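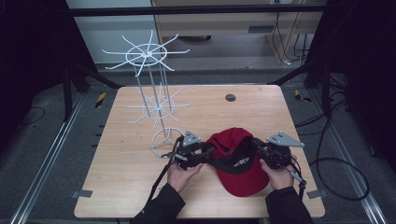

Week 3: How a Hat Gets Its Shape

Welcome back, everyone. Last week I ran out of time before I got to seams, so I'm starting there and we'll squeeze in the blocking material at the end (bring a snack, it's a long one).

A soft cap is a flat cloth problem. You have a round head and you have cloth that lies flat, and something has to give. The usual answer is to cut the crown into wedges, which most books call gores, and sew them together so they meet at the top. The curve along each side of the wedge does all the work. Get that curve a little too straight and you end up with a tent!

Please measure heads before you draft anything. I use 56 cm for the class pattern, which happens to be my own size, so adjust it for whoever is going to wear yours. Add a bit for the inner band too. I forgot to do that for years and gave my poor brother a whole series of caps that left a line across his forehead.

Felt is another story. You can steam it and pull it over a block, and it will mostly stay where you put it. Thilini Pathirana's handout from the December session has the steaming times, and I'd follow hers over mine. She's far more patient than I am. Leave the felt on the block for at least 30 minutes, and longer if the room is damp.

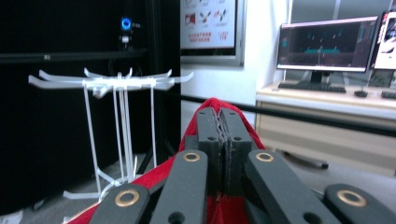
Fig. 2. Soft red fabric, bunched and rising in a rounded hump.

On to bills. Early ones were often stiffened with card, and if you've ever washed an old cap you know how that goes. For our project we'll use the plastic blanks from Plolta, 19 to a pack, so you'll have to share. Mark the center of the blank and the center of the crown before you pin. I mean it, mark both.

For next time

Read the Kárason chapter on linings, but skip the part on veils. Draft one wedge on paper and cut it out. If your curve looks odd, bring it anyway and we'll fix it together.

Sewing room opens at 9:30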